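手持夹爪在家里干活的几条规矩 五月改过一版

工作间小贴士 / 夹爪与自动化

给Lirnville那边几个新手写的,顺手贴到这儿。都是土办法,赶时间,想到哪写到哪。正式的安全标准请看厂家手册,这里只管桌面上那点事。

开工前

螺丝先过一遍。底板上的孔位,松一颗夹口就歪,歪了数据全废。用短柄内六角,别用电批,塑料底板一拧就滑牙。

夹垫擦干净。微湿的布,不要酒精,橡胶会发硬。擦完晾干再装。

镜头别用袖子擦!!说过多少遍了。

电池充到100再出门。半格电去别人家,录到一半没电,人家也尴尬。

进别人家

先问哪些东西能碰,哪些不能。药瓶、证件、现金一律不碰,不管任务单上怎么写。

有字的东西,信封、病历、快递单,开录前请主人自己翻面或者收走。我们不替人收。

桌子不要整理。Barkcombe那组有人好心把桌面理得干干净净,结果192段里一大半像样板间,退回重做。日常什么样就什么样,除非有危险。

什么算危险:敞口的热水,刀尖朝外,插头半插半脱,线垂到走道上。这几样先处理,再开录。

动作

慢。比你觉得的再慢一点。夹之前停一下,放之后也停一下,再松开退出来。

夹口对正了再合,别用一边的指头去推东西。推是推,夹是夹,任务单上两码事,标签也是两个,别混。

软塑料瓶夹中段偏下,夹太高容易带倒。力道到瓶身微微一凹就够了,再紧就瘪了,放下去站不稳。玻璃杯另说,先垫布练熟了在上真的。

抬起来的高度不用多,离桌面一掌,过得去障碍就行。抬高了摔下来声音大,楼下会上来敲门。

水和电

桌面任务里我最怕的就是水碰到电。规矩是瓶盖先拧紧再开夹,瓶里水越少越好,移动路线绕开电线和插头,宁可多走一段。

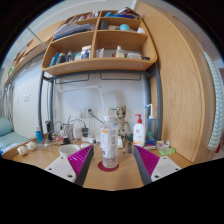 放置点要事先定好,不能夹起来了再满桌找地方。定在哪儿,口头说一遍,再写进任务单。桌上有杯垫的就拿杯垫当起点和终点,比如水瓶立在深红色圆杯垫上,夹口从两侧对过去,瓶子居中,夹垫还没挨着的时候先停住看一眼:左边那堆黑灰电线和白色适配器,不许往那个方向带。后面的小摆件和按压瓶也留出余量,指头外侧比你想的宽,光盯着夹口里面看,外面一扫就倒一片。真倒了就停录,扶好,这段作废,别接着演。

架子上的东西,高过肩膀的不做。胳膊抬久了会抖,抖了画面也没法用。要做就站稳,别踩床沿,别踩转椅。

收尾

东西放回原位,问主人一句对不对。

夹垫上沾了肥皂、乳液的当场擦,带回来就干在纹路里了,要拿旧牙刷刷半天。

每段录完报编号,Rurnside的表格一格一段,不要合并单元格,合并了导入会报错。废段也要填,写"废"就行,原因写两三个字。

夹爪装包时指头合拢,垫一层毛巾,上面别压笔记本电脑。

螺丝备用件在110号抽屉,拿了登记。上周五又少一包,谁拿的自己补上。

洗手。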